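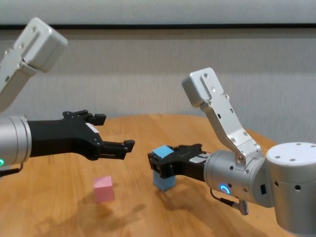
The blue cube and the pink cube.

TAPIA

The company manual for Tapia ran to 23 pages, and the section on the lift took up four of them. Imelda Ocampo had written most of it. She was the stage manager for the Dornbridge tour, and she had learned on earlier tours that dancers read nothing longer than a page, so she had also made a one-page version and taped it inside the lid of every wardrobe trunk.

The lift occurred in the second act. Eleven dancers crossed from stage left in a diagonal. The twelfth, who danced the part of the ferryman's daughter, ran against them, was caught at the hip, and was passed overhead from hand to hand until she reached the far wing. Total duration was sixteen counts. At the tempo marked in the score this came to a little under nine seconds. The conductor in Clukora had taken it slower, and the dancer had complained of her ribs.

The Prellus Theater held 972 seats. By noon on the day of the opening, 700 had been sold. Imelda wrote the number on the call sheet under the weather and above the parking instructions. The producers liked to have it there. She did not think the dancers looked at it, but the orchestra did, and played accordingly.

At 2 she walked the stage. It had a rake the drawings did not show. She put a level on the boards at the center line and again at each wing, wrote down the readings, and went to find the house carpenter.

"It's always had that," the carpenter said.

"The drawings say flat."

"The drawings are from before the fire."

She asked how much before. He did not know. She asked whether any other dance company had used the stage since, and he said there had been a folk ensemble, with boots, and that they had not mentioned it.

The slope ran down toward the audience and slightly to the left. Over the length of the diagonal it dropped by the thickness of a hand. A person walking would not notice. A person being carried overhead by people who were each a little lower than the one before would travel faster than she had in rehearsal, and would arrive early.

Imelda considered the options. The diagonal could be reversed, so that the dancers moved uphill. This would put the ferryman's daughter in the wrong wing for her next entrance, and the crossover behind the backdrop was blocked by the boat. The lift could be cut. The choreographer was on a train and could not be reached before the half hour call. The tempo could be raised by four beats a minute, which would match the music to the slope. The conductor would have to agree.

She found him in the canteen eating soup.

"Four," he said.

"From the catch until she's down. Then back."

"It will sound like a mistake."

"It'll look like one if you don't."

He asked to see the readings. She gave him the notebook, and he went through the numbers slowly, although they could not have meant much to him. He was from a family of surveyors, he said. His father had measured roads. He gave the notebook back and said three, and she said four, and he returned to his soup.

At 4:30 they ran the lift without music. The first pass was short by one count. On the second, the dancer's heel struck the shoulder of the ninth man, who said a word and kept his place. On the third, Imelda called the counts herself from the front row, at the faster tempo, and the dancer came down in the wing with her feet together.

"Again," Imelda said.

They did it again. It was the same. She wrote the new tempo in the prompt book in pencil and initialed it.

The one-page version in the trunk lids now contained an error. She had twelve trunks and forty minutes. She went down the corridor with a black marker, opened each lid, crossed out the old figure, and wrote the new one next to it. In the seventh trunk, someone had already crossed out her figure and written another. It was higher than hers by two. The trunk belonged to the woman who danced the ferryman's daughter.

Imelda looked at it for some time. Then she went to the dressing room and knocked.

"You want it faster than I gave him," she said.

"I want to be up there less," the dancer said. She was sewing a ribbon and did not stop. "In Clukora I could see the lights get hot. You can see it, the air moves. I had time to look at everything."

"If he takes it at six, they'll rush the hands."

"They rush them now."

Imelda wrote this down. She asked about the ribs, and was told that the ribs were fine, and wrote that down too, with a question mark.

At the half hour, the choreographer telephoned from a station two stops away. Imelda reported the slope, the readings, and the change. There was an announcement on the line, and then the choreographer asked whether it looked all right.

"It looks the same," Imelda said.

She called places at 7:28. In the second act the diagonal formed on its mark. The dancer ran, and was caught, and Imelda watched the conductor's left hand and counted under her breath. He took it at five. She corrected the prompt book during the applause.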